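Brumness Council Minutes, Text Release

Transcripts of council debates on the Gralgate museum bid, keyed by Mirjam Van Loon.

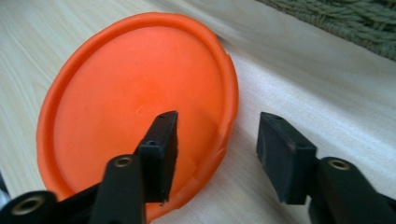
Speaker turns are stored one per line, UTF-8. Topic labels are plain words; the object label "lid" covers round plastic ones like the orange one on the tabletop.

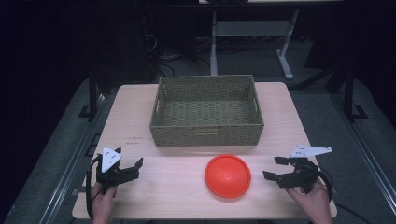

Size: 900 turns, 30 speakers. Turns under seven words are kept. 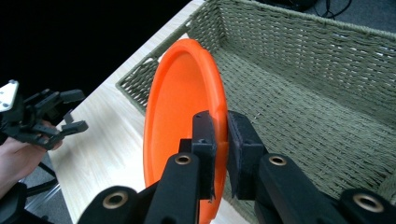

Known gaps: the August session has no speaker names.
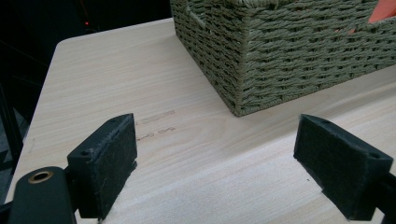 Corrections go to Hanna Kurek.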